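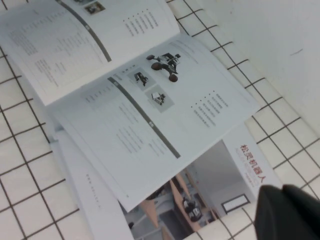 From the brochure pile: what we kept, what we didn't

The Jerncombe reading corner began as a shelf and has since become a geological feature. Readers of this newsletter will remember the June appeal for people to take their catalogues home, which led to the arrival of two further boxes of catalogues. So a sorting session was held, with tea, and the results are set out below for anyone who has been looking for something and would like to know whether to stop.

The rule was simple enough. Anything printed that we might want to look up stays. Anything that exists to tell us a company is passionate goes in the recycling. Most of the pile fell between the two, which is why a job put down for one evening took two and used up the good biscuits.

The wheeled robot brochures

These gave us the most trouble, being both useful and badly behaved. They don't lie flat. You open one at the page you want, put it down to reach for a pen, and three other pages rise up to see what you're doing. The layout people were also very fond of a diagonal stripe. It sweeps through the text in dark grey with little pale squares dotted along it, like a railway line on a map of somewhere you've no plans to visit, and the columns of small print have to fit in on either side as best they can.

Still, there's a decent picture of a machine on four fat wheels with a boxy top half, and bulleted lists next to it for those of us who only ever read the bullets. Kept. One copy has gone in the binder and the spares are in the tray by the kettle, where they may be taken without signing anything.

A request while we're on the subject: please don't fold the corners over to mark your page. There is a jar of paper strips on the shelf. It has been there for years and has never needed refilling.

The parameter sheets

Now we come to the only pages anybody argued about. A spec table is a plain sort of thing, and you can generally tell a serious brochure by how soon it gets to one. The sheet everyone wanted has a dark band with 参数 on it in white, meaning parameters, and under that the columns go model by model. SCOUT MINI LITE gets a Jetson Nano developer kit and a lidar line ending in EAI G4. Its neighbour, SCOUT MINI, moves up to a Xavier kit and has a line starting 速腾RS-Helios. There's a RealSense D435 camera, a touchscreen given as 11.6 inches and 1920 by 1080, and Ubuntu 18.04 with ROS to finish.

The text is in Chinese and English by turns, sometimes in the same line, and it's surprising how far you can get on the English half. Two members got as far as the touchscreen before they realised they were reading different columns. They had by then agreed on a number of points, and have asked for this not to be minuted.

If you're copying from one of these tables, use a ruler or the edge of an envelope. The ruled lines are thin and the rows are close together, and it is very easy to set off in one model and arrive in another. Write the model name at the top of your notes before anything else. The binder already contains one beautifully neat page of figures, in fountain pen, that belongs to no machine we can identify.

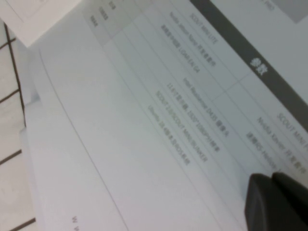

Everything else

The Ekström catalogue (shelving, 121 pages, mostly of shelving) was kept by a narrow vote, on the grounds that we may one day need somewhere to put the Ekström catalogue. The Castier price list went out. It was for a range that stopped some time ago, and the only page showing any wear was the one with the map to the showroom.

Jestetti send a folder every year with a pocket inside the back cover, and every year the pocket contains a card inviting us to ask for the folder. We kept one folder for the pocket, which now holds the loose sheets that used to live under the radiator.

Glossy covers deserve a word of their own. They look very smart and they're miserable to read under the ceiling lights, because whichever way you hold them there's a pinkish blob of lamp sitting just where you want to look. 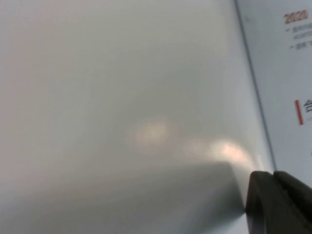 Tilting helps a bit. So does moving to the window end of the table, though that chair is the one with the leg. Matt paper has been suggested to several suppliers by letter and we've had one reply, on gloss.

The final count, for those who asked, was 1364 items in and almost all of them looked at properly before a decision was made. Twelve have been set aside as doubtful. They're in the box marked DOUBTFUL on the bottom shelf and will be there until the end of the month, after which they go the way of the Castier list. If you want to save one, put your initials on it in pencil and take it home the same day. Initials alone don't count, as we learned with the previous box.

Donations of further catalogues are welcome in principle.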